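4.3 Checking the hand-held grippers

Carry out this check after assembly and each time the finger pads are changed. The Haketti controller must be off for steps 1 to 3.

1. Close the jaws fully by hand and release them. The fingers should open again without sticking.
2. Wipe both finger pads with a dry cloth. Do not use solvent - it hardens the rubber.
3. Tighten the 2 screws behind each pad by hand, then a quarter turn with the key.
4. Switch the controller on and wait 12 seconds before moving either gripper.
5. Hold the gripper out in front at waist height, jaws forward, and open it to the full.
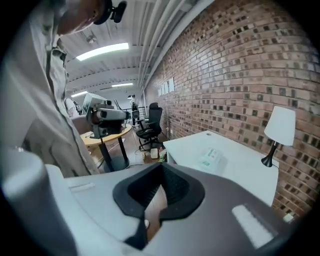
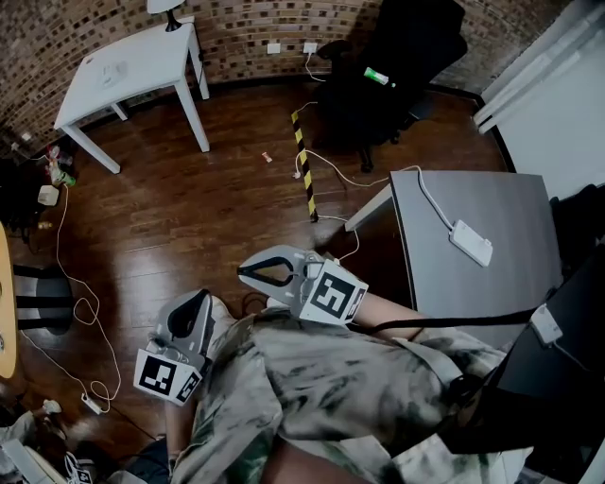 6. Read the opening on the Kalteo screen. It should show 70 mm. If it does not, repeat the zero setting in 4.2.
7. Open and close the jaws 8 times at an even pace. The reading must come back to the same value each time.

CAUTION: Keep fingers out of the jaws while the controller is on.

Note: Builds with the older Brornar spring kit may fail step 7 when the workshop is cold. Hjaltested reports that the spring was at fault in only one of its builds, and that in the others a pad had been fitted a little skewed and was rubbing on the housing. Take the pad off and refit it before ordering a new spring.

8. Write the final reading on the build sheet, with the month, and go on to 4.4.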